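Notebook — tableware bench, Grididdale workshop
29/06/2025

In early, wanted the tea things sorted before the shelf people need the bench back. Got further than expected on the small stuff, nowhere on the plates.

Where we are: the Farkirton crates are all open now. Total pieces on the list is 616, of which 184 checked and tagged before today. Did 147 more by the time I stopped. Leaves more than I'd like. The list still has the double entries from February, where the saucers got written in once with the cups and once by themselves. Crossed out the ones I was sure of. The rest have a pencil question mark, please don't rub those out.

Order of work for each piece, same as before but writing it down again as the old sheet has gone walkabout:
dust off with the soft brush
look at the rim, then run a fingertip round it
turn over, look at the foot
tap test, only on bowls and cups
tag, write the number, onto the done shelf

Tap test is still the one I trust least. A bowl with a hairline sounds dull, fine, but so does a bowl sitting on a folded towel. Did them all held on three fingertips today and the difference was much clearer. Redid a handful from last time that way and moved two over to the doubtful shelf. One of those I'd have sworn was good.

Rims. Brown rims are a pain. A thin brown line round the edge hides small nibbles really well, the chip goes dark and just looks like more line. Side light helps. Moved the lamp down low to the left and caught a couple I'd passed over with the overhead on. Should probably go back through the brown rimmed ones already tagged. Not today.

Stripes vs florals: been keeping these apart on the list but on the bench they get mixed every single time. Stripey bowls are easy to tell once they're bottom up, you get the whole fan of lines coming out from the middle and can see straight off if it is the purple-maroon or one of the blue ones. Right way up half of them look the same from where I sit. So bowls stay upside down on the bench till they're tagged. Cups the other way, mouth up, as the inside pattern is what sorts them. 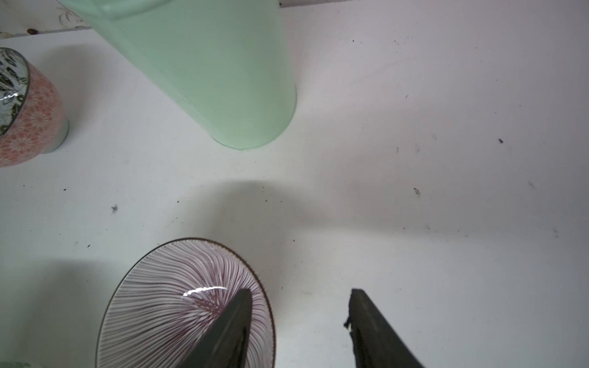

Striped bowl bottom up, pink cup at left, green container behind. Table needs a wipe.

The pink cups are the nicest thing in the lot. Coral pink outside with little white stars or flowers (I have "stars" on the list, the older tags say "flowers", somebody pick one), and then leaves in a dark grayish green inside on the white. Pink stops short at the bottom and the foot is pale. Foot rings on these are a bit gritty to the finger, wouldn't slide them on anything that marks. Felt under them on the shelf please.

No match yet for them in saucers. Tried the plain white, tried the gray floral. Gray floral is closer, line drawing not filled in, but the white is a colder white and side by side it bothers me. Listing the cups as singles for now. If a saucer turns up in the last crate will change it.

Glare. Same trouble as every time with the bowls, the shine lands on the curve right where you want to look. Turning the bowl doesn't do anything, the highlight stays put and the stripes go round underneath it. What does work is tipping it a little towards you, or a sheet of baking paper clipped over the lamp. Paper's gone a bit brown from the bulb, needs replacing before it's a problem. Switched off when I went to lunch.

Bench surface: filthy. Wiped it first thing and by midmorning it was back to specks all over. It's coming out of the packing, the old gray paper sheds bits every time you unfold one, and then there's grit from the feet of the cups. On a white top you see every crumb, good in a way, you'd never know on the brown bench. But anything glazed going face down on grit is asking for scratches, so:

wipe between batches, damp cloth then dry one
unwrap over the crate, NOT over the bench
bowls rim down only on a clean patch, or on the felt

I know felt and rims, felt catches on nibbles. Small price.

Tried the Cando cleaning paste on one of the doubtful bowls to see if a brown mark would lift. It lifted some. Left a faint haze that came off with warm water and a second go. Wouldn't use it over the gilt pieces. Wouldn't use it on the stripes either till someone tries it on a broken one, the purple lines look like they are under the glaze but I'm not certain about all of them and would hate to find out the hard way. There are sherds in the tin under the sink, use thsoe.

The one with the brown spot by the edge, among the gray floral pieces: left alone. Could be rust off a staple, could be in the body. Tagged as "mark, not tested".

Green containers. Mint green, tall, round bottom edge, not part of the tea set as far as I can tell, yet they're on the same Farkirton sheet so they get tags. No mark on the base of the one I turned over. Put "container, green, tall" and left the use column blank. If anyone writes vase in there I'd want to know why.

They're top heavy enough that I don't like them at the front of the shelf. Back row, against the wall.

Shelf space. Done shelf is full to the end. Second done shelf is the one with the wobble — fixed with a folded card, seems ok, don't load the left side. Nic Aodha want the first lot packed in their own boxes, dividers and all, and the dividers are cut for something smaller than our bowls. Measured one against the other and it's 3 mm too tight each way. You can force it. Don't force it. Either we take out every second divider and pad, or they send others. Have sent a message, no answer yet.

Tags: string ones are finished, there's a new bag in the drawer but the string is thicker and won't go thru the small cup handles. Used the paper loops for those. They tear if you look at them. Get thin string.

Also the pencil for the tags should be the soft one. Somebody's been using pen again and it's come off on a glaze, only a smear, wiped clean with a bit of spirit.

Left to do
last crate, plates mostly
recheck the brown rims already tagged, side light
February double entries, the pencil ones
paste test on sherds
stars or flowers
thin string, baking paper, felt if there's any going cheap
hear back on dividers

Stopped with one batch still out on the bench, striped bowls and the odd cup. Not tagged, so don't shelve them.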